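Nerkura wet and dry spice grinder, after three months of use
Review by Tyson Robichaud, 22nd August

I bought the Nerkura in May to replace my old Eleo grinder, which was a good machine for dry spices but was never meant for anything wet. I cook curry two or three times a week, and I was tired of washing the big blender for a few spoons of paste. The Nerkura cost me 82 dollars with the second cup included.

The machine is a base with a motor and two steel cups. One cup has a flat blade for dry things and the other has a four-arm blade for pastes. You fill the cup, turn it upside down on the base and press. There is only one speed. I was a little worried about this, but in daily use I don't miss a second one.
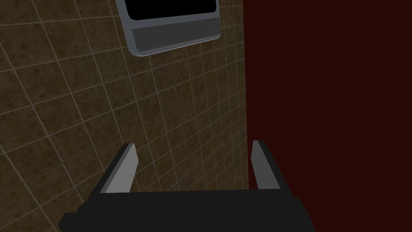
Wet grinding is the reason to buy this machine, and it does it well. Lemongrass, galangal and garlic become a smooth paste in less than one minute if you slice them thin before. Please be patient when you take the cup off, and let the paste fall down first. I opened it too fast the first time and turmeric went everywhere. Speckled brown tiles are kind to such a cook, but the pale beige grout between them is not, and yellow turmeric on pale grout is a hard job for a toothbrush. Now I open the cup over the sink.

With dry spices it is good but not perfect. Cumin and coriander seeds come out fine and even. Cinnamon bark leaves some hard pieces at the bottom, and I must pass the powder through a sieve. The manual says the dry cup takes 100 grams, and I think this is too much. With half of that the result is much better. 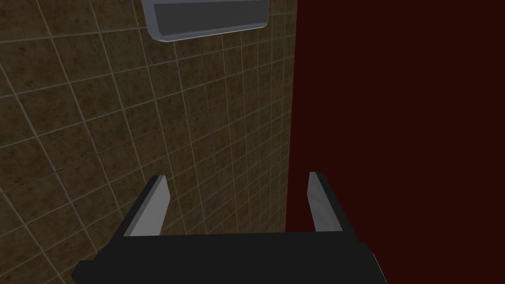 Is it too loud for an apartment?

It is louder than a hair dryer, but each grind is short. I would not use it early in the morning if you have a neighbour behind the kitchen wall.

Cleaning is easy. Both cups can go in the dishwasher, though I wash mine by hand to keep the blades sharp. The rubber ring comes out with a fingernail. It keeps the smell of garlic, so I bought a second ring and use one for paste and the other for coffee and sweet spices. The base has a narrow channel where powder collects, and a dry paintbrush is the best tool for it.

My sister has the Plometti, which costs 200 dollars, and we made the same green paste from the recipe card of the Thái grocery near her house. Hers was a little smoother. It also has a stronger motor, 1000 watts, and a cup twice as big. If you cook for a large family I would say to look at that one. For two people it is more machine than you need, and it takes a lot of space on the counter.

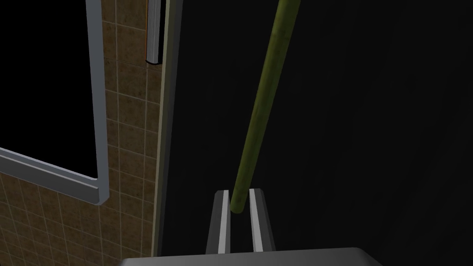 Olive-green rod between the two fingers of a dark grey gripper.

Some small complaints. The cord is too short. The lids that come with the cups are thin plastic and one of them already doesn't close well. The marks inside the cup are hard to read in evening light, so I stopped using them and weigh everything.

I give it four stars out of five. I would buy it again at this price, and I would order the extra rubber ring at the same time.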